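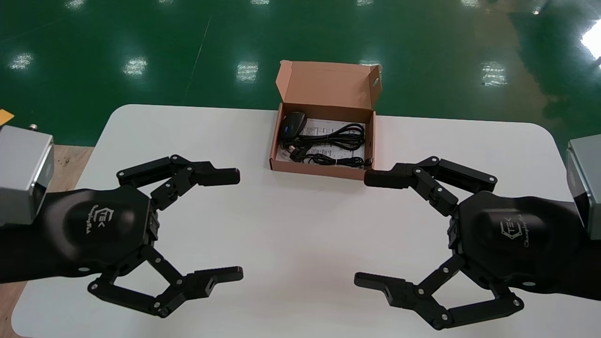
How to repack a mouse so it looks untouched

Start with the cable. Coil it loosely and resist the urge to strangle it with its own tail. Set it in the tray with the mouse, then try the lid before you get attached to the arrangement. 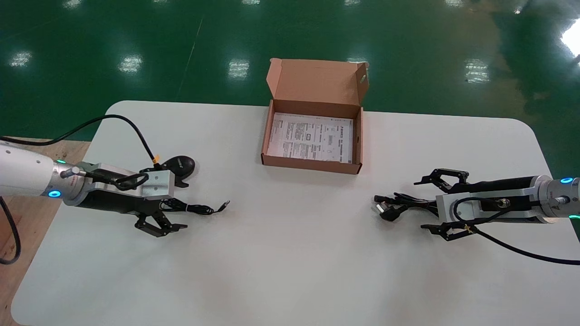 The printed sheet goes in flat. Read it first if you like tiny type in columns. Fold in the side flaps, then bring the lid over and tuck the front. If it bulges, the cable is winning. Open up and coil again. My record is 9 tries.

Estela Olivares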